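I've had the Lurnard simulator on my desktop since the start of December, and I said I'd write it up once the trial ran out. It ran out on Saturday, so this is the write-up. I paid for the hobby licence in the end, which tells you roughly where I landed, but there are things I'd want to know before spending the money and the product page is thin on most of them.

Some background first. I have a small bench arm that I bought second-hand from Gudrun Bråten when she moved house. It works, but one of the wrist joints has play in it and I don't like running it for hours at a time. What I wanted was somewhere to try out arm routines without wearing the thing out any further, and without having to clear the kitchen table every evening.

## What you get

Lurnard is a desktop program with a physics engine, a library of arms and grippers, and a set of furnished rooms. You pick an arm, pick a gripper, drop the pair in a room and either drive it by hand or send it commands from a script. It can record the joint positions and the view from any camera you attach, including one fixed to the wrist.

The hobby licence was £251 for me, paid once, with updates for 2 years. There is a dearer version for firms that adds shared projects and some sort of server mode. I haven't tried it and can't say anything useful about it.

The download is big. On our line it took most of an evening, and then the program wanted to unpack the rooms separately, which I hadn't left disk space for. If you are short of space you can untick the rooms you don't want during the install. I didn't notice that until I'd finished.

## Setting up

The first launch is a bit of a slog. You have to make an account, confirm it, then sign in again from inside the program, and my first confirmation email never came. Support sorted that out the next morning. The person who answered was called Horácio Marinho and he was polite and quick, and he also told me where the log files live, which the manual doesn't.

After that it was fairly plain sailing. The gripper settings are in one panel, with sliders for opening width, closing speed and force. The camera settings are in a different panel that you reach from a menu I would not have guessed. Once you've found it you can pin it to the side of the window, and I'd do that straight away.

My machine is nothing special. It's an older desktop with a mid-range graphics card, and it runs one room with one arm well enough. With the shadows turned down it's smooth. With them turned up it stutters whenever the arm moves fast, and I've left them down.

## Using the wrist camera

I spent most of the month on this part. The wrist camera is what I was after, as I'd like to fit a real one to the bench arm at some point and I had no feel for what it would show me.

The answer is that it shows you a lot of gripper. I knew this in theory. Working with it is a different matter, especially when the wrist is turned at an odd angle and you've lost track of which way is up. I spent the first two evenings mostly lost, pointing at walls and the undersides of things.
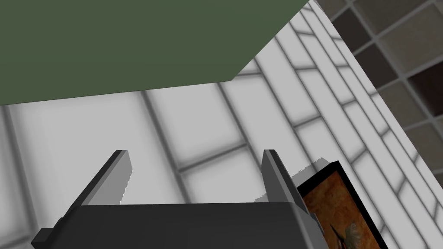 *Wrist view in one of the tiled rooms, gripper open, with a bird picture down in the corner.*

What helped was keeping the outside view open next to the wrist view, with both on screen at the same size. You can do this by dragging the camera tab out of its dock. After a week or so I was glancing at the outside view less, and I could usually tell from the slope of the grout lines how far the wrist had rolled. Plain rooms are much harder. In the one with bare painted walls there's nothing to judge by and I kept having to back off and start again.

The textures are better than I expected for the price. The tiles look like tiles, and the fine teeth on the finger pads show up properly at close range. Some of the larger objects are very flat and plain by comparison, just a block of one colour with a bit of shading on it. It doesn't bother me for what I'm doing. If you wanted to train something on these views you might care more.

## Picking things up

Grasping is decent with boxes and anything with straight sides. You close the fingers, the force reading climbs, and the object comes with you when you lift. Round things are less reliable. I had a good deal of trouble with a mug, which would creep out of the fingers over a few seconds even with the force slider well up.

I asked about this on the forum. Benvinda Seixas, who seems to answer half the questions there, told me to lower the time step and leave the force alone. That fixed the creeping. It also made everything run slower, and long routines now take noticeably more than real time on my machine. I've taken to saving two versions of each project, a quick one for working out the path and a slow one for the grasp itself.

Thin, flat things are the weak spot. If something is lying flush against a surface the fingers tend to skid on it or, now and then, sink into it slightly before being thrown back out. Lurnard say a fix is coming. I'd not buy it on the strength of that.

## Scripting

Scripts are in Python and the commands are sensibly named. Move, open, close, wait, record. The examples that come with it all ran first time, which I can't say of every kit I've bought. The reference pages are complete but dry, and there's no search box, so I ended up saving the lot as one long file and searching that.

One thing caught me out. Angles in the scripts are in radians and angles in the panels are in degrees, and there's no warning if you mix them up. The arm just goes somewhere daft - in my case straight through the end of its travel and into a fault that needed the room reloading. I now convert everything at the top of the script.

Recording is good. I left a routine going overnight and had 700 runs by the morning, all neatly numbered, with the joint positions in one file per run. There were a couple with empty camera folders. I haven't worked out why and it hasn't happened again.

## Against the other one

The obvious alternative is Brandão, which I tried last year. It's cheaper and lighter, and it would probably run on a laptop. The arms move well in it. The rooms are little more than a floor and a table, though, and when I used it the wrist camera was an add-on that had to be set up by hand from a text file. Salvador Bragança at our club still uses it and gets on fine, but he works from the outside view and does his sums on paper first.

If you mainly want to check whether an arm can reach something, I'd go for Brandão and save the money. For camera work I'd have Lurnard.

## Would I buy it again

Yes, at this price and for this job. I'd be less sure if my interest was mostly in grasping, given the trouble with thin objects. I'd also say use the whole trial, and use it on the machine you mean to run it on, as the shadows and the time step make a very large difference to how it feels.

What I haven't done yet is take a routine from Lurnard and run it on the real arm. The export is there and it claims to support my controller. I want to get the wrist joint seen to first - Américo Paiva has offered to have a look at it once he's back from Cindcombe - and I'll post again when I've had a proper go.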